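Replacing the friction stays on a top-hung window

The window in the back room had been dropping shut on its own since October. It opens outward from the bottom, with an arm at each side holding the sash at whatever angle it is pushed to. Over one winter the angle it would hold got smaller, and by spring it would hold none. I put up with a length of dowel for a while and then did the job properly.

The part responsible is usually called a friction stay, or friction hinge. It consists of a track screwed to the fixed frame, a second bar screwed to the sash, and two or three links between them. A small block slides along the track as the window opens, and the drag of that block against the track is what keeps the sash in position. There is no spring and no catch. When the block wears, the drag goes, and the weight of the glass does the rest.

Many stays have an adjusting screw in the sliding block. Mine did, and I tried it first. A quarter turn on each side brought back some hold, a half turn brought back more, and a week later the sash was dropping again. By then the screw was near the end of its travel and the block had a groove worn down one face. At that stage adjustment is finished as an option.

Measuring comes next, and it is where I lost the most time. The length quoted for a stay is the length of the track, end to end, with the window open. The other figure is the stack height, the thickness of the whole mechanism when folded, and it has to match the gap between sash and frame. If it is too thick the window will not close onto its seal. If it is too thin the sash rattles. Mine had the length stamped on the track under a layer of grime, and I found the stamp only after measuring the thing twice with a steel rule.

Top-hung and side-hung stays are also different parts, although they look much alike in a catalog photo. I ordered a pair from Jumora and got the side-hung type, my own error. The second order was a Bakalis pair, plain stainless, sold as left and right hand together. Always replace both. A new stay on one side and a worn one on the other will twist the sash a little every time it opens.

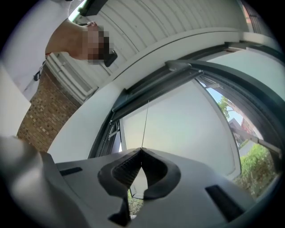
How far should a top-hung window open once the new stays are on?

As far as the stay's links allow and no further, and for most household stays that leaves the sash well short of horizontal. If it stops noticeably earlier than it did with the old pair, the track has probably been fixed too far along the frame or a screw head is standing proud and catching the block.

The swap itself is simple but needs a second pair of hands. One person holds the sash open and takes its weight from inside while the other removes the screws on the sash bar, one side and then the other. The sash then comes in through the opening at an angle. Lay it on a folded blanket. The glass is heavier than it looks, and on an upper floor I would not attempt this alone or in any wind.

With the sash out, the tracks unscrew from the frame. Mark the position of each track's end in pencil before removing it. The new tracks had holes in nearly the same places as the old — nearly, in this case, meaning that 2 of them overlapped the old holes by half their width. A screw will wander into the old hole if allowed to. I moved to the spare holes in the track and sealed the old ones with a dab of clear silicone.

While everything was apart I cleaned the channel with a stiff brush and a damp cloth. There was a surprising quantity of grit in it, plus a number of dead ladybugs. The drain slots at the bottom of the frame were blocked as well, and a piece of stripped Romex cable sheath turned out to be the right stiffness for clearing them.

Do not oil the sliding block. The pivots can take a drop of light oil once a year, wiped off after, but oil on the track removes the friction the part depends on. I suspect I shortened the life of the old pair this way.

Total working time was 40 minutes, excluding the wrong order. The adjusting screws are set slightly firm for now, and I will back them off a little if the handle side starts to drag. The gasket along the bottom edge has gone hard at both corners and is next on the list.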